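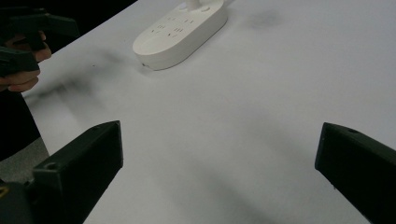

# Riedl Life Stories

784 short obituaries and life sketches from the town of Riedl, typed up from old newspaper clippings and funeral programs and cleaned up enough to search. If you like reading about people who raised goats, ran the feed store and sang bass for 40 years, you're going to have a great time in here!

## What's in it

Each record is one person. Text lives in `stories/`, one file each, and `index.csv` has these columns:

- `id`
- `birth_decade`
- `service` (military branch, if the text mentions one)
- `trades` (semicolon separated)
- `hobbies` (same, and by far the most fun column)
- `source` (`clipping`, `program` or `family`)

Most stories run under 1000 words. A few family ones go much longer, and they're wonderful.

## Spelling

We kept it as printed. "Seargent" stays "Seargent" in the story text, but the index uses the standard spelling, so search there first. Nicknames are kept too, quotes and all.

## Loading

```
pip install gokska
gokska load riedl-stories --split all
```

The Stomaneo viewer opens the same folder directly and draws a really nice timeline by decade.

## Known gaps

- Women's jobs are badly underreported in the older clippings. `trades` is often blank where the story clearly describes a working life.
- 7 records have no birth decade.
- The Fidlow side of the river had its own paper, and we've only gotten through part of it. More in December!

## Removing or fixing a story

Family members can ask for any change, big or small. Open an issue with the record `id`. We go through them every Thursday and love getting corrections, especially the ones that come with an extra fishing story.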